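A week of teaching a robot hand by remote control: a thread 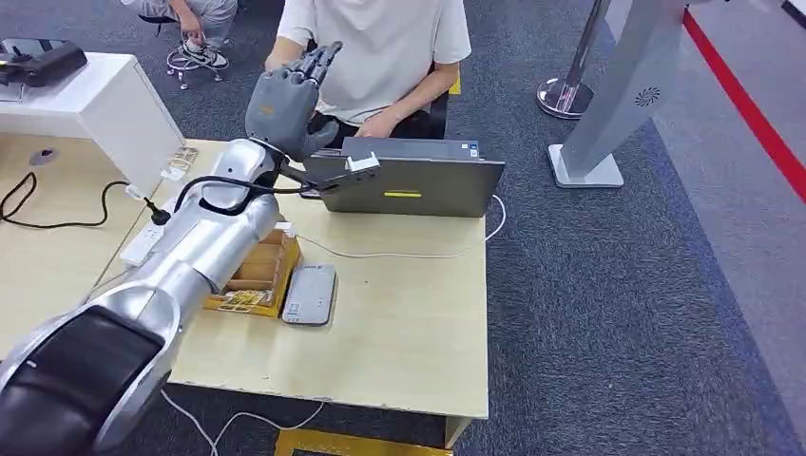 Issahaku Galo
Teleoperation and demo data, Tokstead

1/ People keep asking what I do all day, so I'll put it in one place. I show a robot arm how to do small table jobs. I do them through the robot, wearing a glove, and it records every joint as I go. Later a model gets trained on those recordings.

2/ The project is called Brotau. One arm, one five-fingered hand, one table. The laptop on the table is where the recordings get started, stopped and labelled. Whoever sits there also says "go" and "stop" out loud. I prefer that to a beep.

3/ We use two ways of showing it a task. The first is by hand: you put the arm in a soft mode, take hold of it and move it through the job. Good for big slow moves, like reaching over to a box and coming back.

4/ By hand is no use for fingers. You can't bend five of them for it and steer the wrist as well. I tried. So anything with a grip in it is done by remote control, with the glove.

5/ Every session starts the same way. Hand up, fingers nearly straight, hold still. I hold mine the same way and the software matches the two. If my thumb is a bit off at that point, the robot's thumb is a bit off all morning.

6/ The thumb is the worst of it anyway. Mine goes places its thumb doesn't. You learn to use less of your own hand.

7/ The task this July is cards. Take one card out of a section in a wooden box, lay it flat on the table, let go, back to start. A person does it in 2 seconds. Through the glove it takes me 11 on a good run.

8/ We wanted 100 clean runs. It took 268 tries to get them. The rest were mostly two cards coming out together, or the card bending against the divider and springing back in.

9/ We keep the bad runs. They get a tag saying what went wrong and go in a separate folder. Tagging is dull and I do it straight after each run. If I leave it till four o'clock I can't tell one bent card from another.

10/ Things I'd tell anyone starting on this job:

Go slower than feels right. Fast runs look good and train badly.

Don't fix a mistake halfway and carry on as if it was clean. Either mark it as a recovery or stop.

Move the box a little between runs. I forgot for a whole morning and the model learned one spot on the table very well.

11/ Cables. The one at the wrist needs slack, or the arm pulls on it when it turns. Too much slack and it gets in the way of the fingers. I look at it before every block of runs, and also at whatever is plugged in on the table.

12/ Someone asked if it's tiring. The arm isn't heavy to drive, there's no weight in the glove. Your shoulder gets sore though – you're holding your own arm out in the air for as long as the robot's is out. I do blocks of twenty minutes and then swap to the laptop.

13/ Someone else asked why we don't just program it. For one card in one place, you could. Once the cards sit at odd angles there's a lot to write down, and I couldn't tell you exactly what my fingers do. It's quicker to show it.

14/ Where it's got to: on its own it picks out a card and lays it down more often than it fails. It's poor when the section is nearly full. It also lets go a bit high, and I'm fairly sure it got that from me. I've watched my runs back and I do let go high.

15/ Next block is the same task with me letting go lower. After that, putting the card back in, which I'm not looking forward to – the gap is narrow and I can't feel the edge through the glove. Will post how it goes.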